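4.2 What changed on the clearing line

I'll start with the kitchen at Codolley, as it's where I spent most of the fieldwork and where my own ideas about the project got knocked around the most. Codolley is a staff canteen that serves a mid-sized office campus. When I first turned up in June there were 14 people on the clearing and dishwashing side, spread over two shifts, and all of the sorting was done by hand. Cups, bowls and cutlery came in on trays, somebody tipped out the dregs, somebody else racked the lot. It's wet, noisy work and it's hard on the wrists. I did four shifts of it myself and I was pretty useless at it (the crew were very kind about this and only told everyone).

The plan from Hosum, the company that runs the canteen, was to bring in a hand-and-arm unit for one narrow part of the job: picking up cups and bowls from the clearing table and getting them ready for the racks. Everything else would stay with people. Before any of that went near the kitchen, the pick-up moves were worked out in simulation, and the crew were invited to sit in. I want to spend some time on those sessions. In my view they shaped what came later more than the installation did.

Each session ran through short simulated jobs with very few things on the table. A cup on its side came up again and again, and it was the crew who pushed for it. On a real clearing table hardly anything stands up straight by the time it gets to you. The engineers had been starting with upright cups, in neat spots, and the dishwashers thought that was hilarious. So the task list was redrawn around tipped cups, stacked bowls and cups pushed to the back (Figure 3).

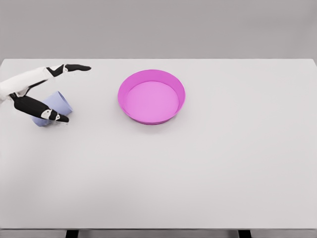

Figure 3. A simulated pick-up task: the hand at a tipped cup, with an empty bowl farther along the table.

Notburga Hauser told me she didn't mind the machine learning to pick up a cup, but she wanted to know who would be blamed when it dropped one. She had seen a breakages sheet go up on the wall at her last job, with names on it, and she wasn't going through that again. If the hand broke things, she said, then the hand should get its own line on the sheet, and the supervisor could go and have a word with it.

That question came up in nearly every interview afterward, in one form or another, and it wasn't in my interview guide at all. I'd gone in asking about job loss and pay. People did care about those -- of course they did -- but what they wanted to talk about was the small stuff: who clears a jam, whether you're allowed to reach past the arm, who stays late when it stops. Nest Craddock put it to me as a matter of rhythm. On the old line she could speed up before a break and slow down after it, and the person next to her would pick up on that without a word being said. She wasn't sure how you'd do that with a partner that keeps one pace all day.

I logged 529 comments from the sessions and interviews and sorted them by hand. Worries about pace and about blame made up the two largest groups, with training a fair way behind. I've kept the coding loose on purpose, and plenty of comments sit in more than one group. A remark like "I'll be minding it instead of working" is about pace, status and boredom all at once, and I didn't see much point in forcing it into one box.

Being in the room for the simulated runs did change how people talked about the unit. Early on it was "the robot" and it was going to do everything. After a few sessions the talk got a lot more exact. People would argue over the angle of the thumb, or whether you'd go for the rim or the body of a cup lying that way, and a couple of the older hands turned out to have very firm views on this! They had never been asked to explain how they pick up a cup, and it took some of them a while to find the words. One showed me with a coffee mug, very slowly, about six times, until I got it.

I don't want to oversell it. The sessions were held on paid time at Codolley, but at Griffiths, the second site, they were offered after shift, and hardly anyone stayed. The Griffiths crew met the unit for the first time on the day it was bolted down, and their interviews read very differently. I come back to that in Section 4.3.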